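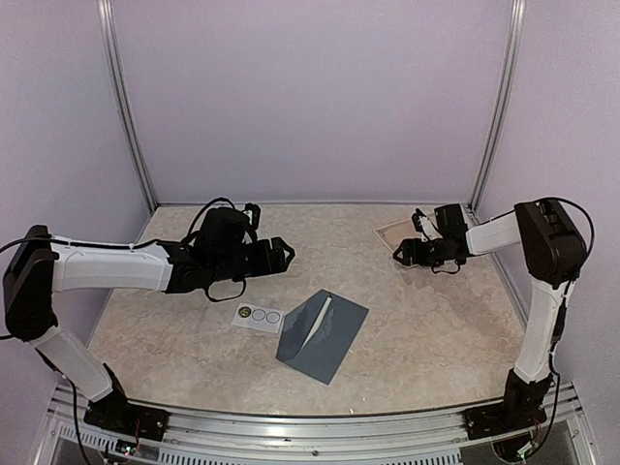 Let the Series End When It Ends

I finished the last episode of Mullotard on a night in June, and for two days I did not want to watch anything else. The ending was sad, a little slow, and completely right. Then came the news of a second season, and I felt tired before I felt happy.

I think that a drama with a closed story should stay closed. Trudulari is a good case. Its first season told how one family lost its inn, and every scene led to that loss. The second season gave the inn back in the first ten minutes. After this, how can I believe any goodbye in it?

My friend Habibur Weerasinghe does not agree with me. He has watched all 135 episodes of Cordier, and he says that long series are like neighbors: you forgive them the weak months. I understand this feeling. Cordier was made to be long, and its people grow old together with the viewer. But a story that was written for sixteen hours is a different promise.

Of course, money decides — it always did. Still, I would like to see the same writers receive the same budget for a new title. Jeltetti was such a new title, from the team that refused to continue their biggest success. It is uneven, and the middle part is confusing. I have recommended it to everybody I know.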